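Trernmont Toy Library Gets Its New Room, and I Got a Peek

So I finally made it over to the new room at the Trernmont Toy Library this week, and I have to tell you, I stayed a lot longer than I meant to. I went in for a quick look and a couple of quotes, and I came out with a borrowed marble run, two puzzles and a late fee from 2019 that I had completely forgotten. (I paid it. We're good.)

For those of you who moved here recently, the toy library works just like the regular one. You sign up, you pick things off the shelf, you bring them back in three weeks. It started in the back of the old Jomano shoe store on Mill Street with a few shelves and a card table, and for years that was plenty. Then word got around. Membership hit 600 families last spring, and if you ever tried to get a stroller through there on a rainy morning, you know why they had to move.

The new place is the former Nanano bakery, two doors up from the post office. They kept the big front windows and the tile floor, and the pastry counter is now the checkout desk. I swear it still smells a little like cinnamon in the back hallway, but my daughter says I'm making that up.

Sayaka Kikuchi, who runs the library, walked me through it. She told me the catalog is up to 700 items now, from baby rattles to board games that take a whole evening, and that the oldest stuff goes out the most. "Parents come in asking for the thing they had when they were little," she said. "I can't keep the blocks on the shelf. We have sets that go home, come back, get checked in and leave again the same afternoon."

I believe it! I grew up on blocks. My grandmother had a coffee can of them, all the paint worn off the corners, and my brother and I used to spell rude words on her kitchen table until she caught us. There's something about the little clack they make when you pour them out.

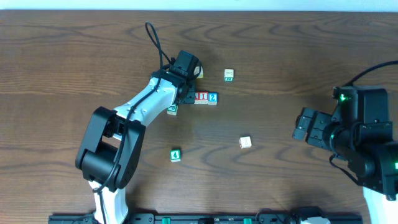 Small wooden letter and number blocks spread out on a tabletop.

The block shelf is right by the windows, and Sayaka has sorted it by age, so the chunky ones for toddlers are at the bottom and the smaller sets are up high. Please pay attention to that if you have a little one who still puts everything in their mouth. Each set has a tag with the piece count on it, and you're supposed to count before you return it. I asked what happens when a piece goes missing. There's a jar on the desk for strays – a very full jar – and members are welcome to dig through it.

Now, the part some of you wrote to me about: the price. Yes, it went up. A family card is $45 a year, and that covers as many kids as you've got. You can have four things out at a time, five in the summer. If money's tight, ask at the desk about the reduced card. They don't make you fill out a big form, and Sayaka was very firm that she wants people to ask.

There's also a waiting list for the big items, meaning the play kitchens, the train tables and the one balance bike set everybody fights over. When I checked, the train tables had 102 names ahead of me, so I guess I'll see mine when my daughter is in college.

A few things are still not done. The restroom door sticks, the sign out front is a bedsheet with paint on it, and the shelving for the puzzles hasn't come in, so for now they're stacked in milk crates under the side window. Yagi Hardware is cutting the new shelves and hopes to have them up in July. Parking is the same mess it always is on that block. I left my car behind the church and walked over, which took me all of three minutes.

Hours are 10 a.m. to 4 p.m. most days, and they stay open until 7 p.m. on the first evening of the month for people who work. Story time is back too, at 10:30 a.m., in the corner where the bread ovens used to be. Bring a cushion, that tile is cold.

They're taking donations again, but only clean, complete sets, and no stuffed animals. Leave them at the desk during open hours and not on the step, please – the last box left outside got rained on overnight and the whole thing had to be thrown out.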